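Presammont: is the expansion worth waiting for?
Speaker notes – Sheila Entwistle
2023-02-24, evening session

Start without the trailer. Most of the room has watched it already and it shows no play at all.

Say who I am, say I paid for my own copy and my own subscription. Then straight on.
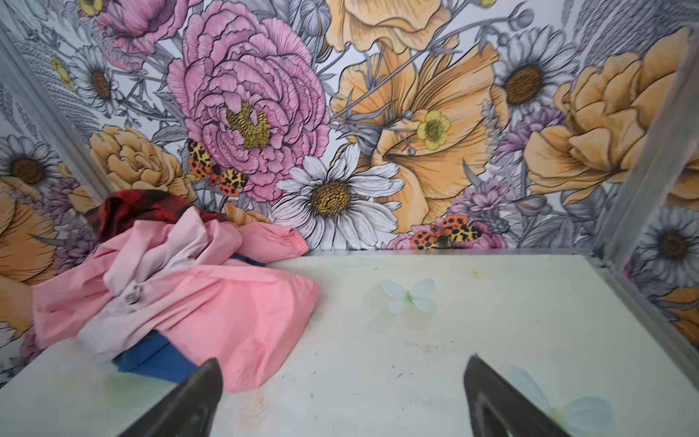
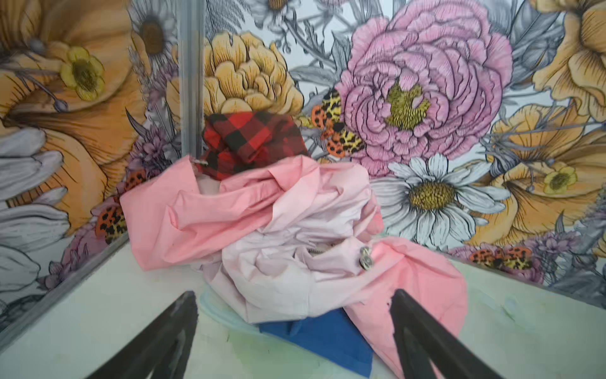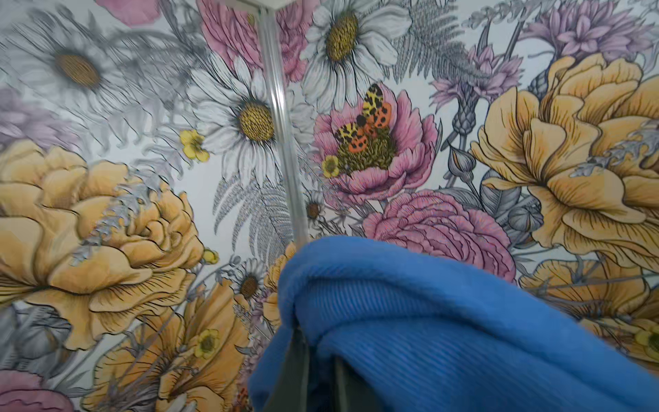 Slides 2 to 4. Pink garment in the first two, blue ribbed fabric in the third, floral wallpaper in all three.

Slide 5. What Florkatis has promised
One new region (Trurnow), a higher level cap, and 510 new quests. Read the number out, then ask what counts as a quest. In the base game, picking up a letter and handing it to the man standing next to you counts as a quest. I have the log open on the laptop if anyone wants to argue.

Slide 6. The free-to-play switch
The publisher says the change "brought players home". Maybe. What we were given is a figure for accounts made, and an account made is somebody typing in an email address. I would like to see how many got past level 5. I have asked twice.

My own guild went from two full raid groups to one and a bit. Small sample, say so.

Slide 7. Price
2,668 coins if you don't subscribe. Coins are sold in packs of 1,000, so you buy three packs and have some left over that won't buy anything you want. PAUSE here. Let people do the sum.
Subscribers get it included, but only if they were subscribed on launch day. Lapsed players are treated as new. Wenjie Pan lost out this way last time and may want to speak – ask her first, don't put her on the spot.

Slide 8. Trurnow itself
Be fair. The map looks good and the music is better than anything in the base game. The preview build was one town, one cave and a bridge that was shut. Every preview I have read describes the same cave.

Slide 9. The Long questline
Old players will ask. It stopped halfway through a conversation and was never picked up. Florkatis says it is "being looked at". They said that last year too. Skip if short of time.

Slide 10. Would I pre-order?
No. Wait a week, read what people at the cap are saying, then decide. The pre-order bonus is a hat.

Questions. Yichen Xiao has the roving mic. Tianyou Dai will probably bring up server merges; I have nothing on those beyond forum gossip, so say that and move on.

Hand over to Zhiqiang Zeng for the crafting talk. He needs the other cable.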